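How to Pack a Home Medicine Box You Can Find Things In

Updated 2021-09-02

Every household has a place where medicine goes to retire. Ours was a drawer in the hallway, and in June I went into it for a bandage and came out with a cough syrup older than my car. I got the bandage in the end. It had lost its stickiness and was more of a suggestion.

So I emptied the drawer and moved what was worth keeping into a clear plastic box with a lid. The job took 80 minutes, a good part of which I spent reading leaflets I had ignored for years. If your drawer is in better shape than mine was, you'll be quicker.

What you need

A clear box with a hinged lid and some kind of latch
A permanent marker
A roll of masking tape
A paper bag for the things that are leaving
A table with nothing else on it
Small zip bags, if you have a lot of loose blister strips

I'll argue for the clear box. I tried a tin first, a handsome one from Hernwood, and it worked beautifully until I had to remember what was in it. A hinged lid is worth holding out for too. Loose lids wander off and end up under plant pots.

Step 1. Empty everything out

All of it, including the bathroom cabinet, the kitchen shelf, the gym bag and the car. You will find three open packets of the same thing. Put them together so they can meet.

Step 2. Check the dates

Look on the end flap of each carton, then on the blister strip inside, where the date is usually stamped into the foil in a way that only shows up if you tilt it toward a window. Anything expired goes in the paper bag. Anything with no date you can read goes in there too.

The paper bag does not go in the trash. Most pharmacies either take old medicine back or can tell you who does. Call first, as ours only takes it at certain hours and the sign on the door disagrees with the person at the counter.

Step 3. Clean the box

Warm water, a drop of dish soap, then dry it all the way, corners included. If the lid has ridges molded into it, run a cloth along them. I skipped this the first time and had a row of cartons with soggy bottoms.

Step 4. Sort into groups

Keep this simple. I started with a system of nine categories and color codes, and it lasted until the first headache. What survived:

Pain and fever
Stomach
Colds and allergies
Cuts, scrapes and splinters

Prescriptions stay out of it. They belong to one person each, and you don't want to be reading labels at two in the morning to work out whose is whose.

Step 5. Keep the cartons

People will tell you to throw out the cartons and save the space. Please don't. The carton has the name, the dose and the date, and the leaflet lives inside it. A bare strip of white tablets has none of that and looks like every other strip of white tablets. If a carton is falling apart, tape it. If it's past saving, put the strip and the leaflet in a zip bag together.

Step 6. Try the fit before you commit

Set the open box flat on the table with the lid folded all the way back, and keep the cartons beside it. Start with the largest. Tall ones stand along the back, flat ones go on edge like books, and the little square ones fill whatever gaps are left. Turn each carton so the name faces up or out. You are aiming to read the whole box without lifting anything.
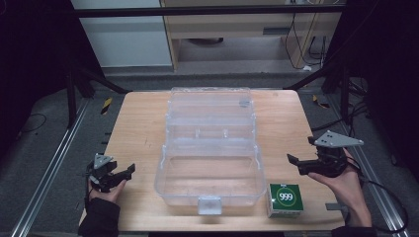

Leave a little slack. My Lestureck box is 20 centimeters long and I packed it so tightly that taking out the antacids meant taking out the antihistamines, and putting either one back called for a shoehorn. Two fingers of empty space at one end fixed it. If things slide around when you carry the box, fold a clean washcloth into the gap. It will come in handy anyway.

Step 7. Mark the dates where you can see them

Write the month and year on a strip of masking tape and stick it on the top face of each carton. Don't write over the dose. I mention this as somebody who has written over the dose.

Step 8. Close it and find it a home

Shut the lid and press the latch until it holds. If you have to lean on it, something is too tall, and leaning will only work until the latch snaps. My first box, a Tuhumury, went that way after 3 weeks.

Then pick a shelf. It should be cool, dry and well out of reach of children, which rules out the bathroom on two counts. A latch won't stop a determined child - if there are small ones in the house or visiting, use a cabinet that locks. We settled on the top of the linen closet, where it's guarded by the good towels.

Keeping it up

Tape a short list inside the lid, facing in so it shows when you open the box. When something runs out, cross it off and add it to the shopping. Go through the dates twice a year.

A word on kits. Fernine sells a ready-made one with 100 pieces, and most of those pieces are the same size of bandage. If you already own something like it, decant what you'll use and keep the pouch for the car. The tiny scissors are quite good on chip bags.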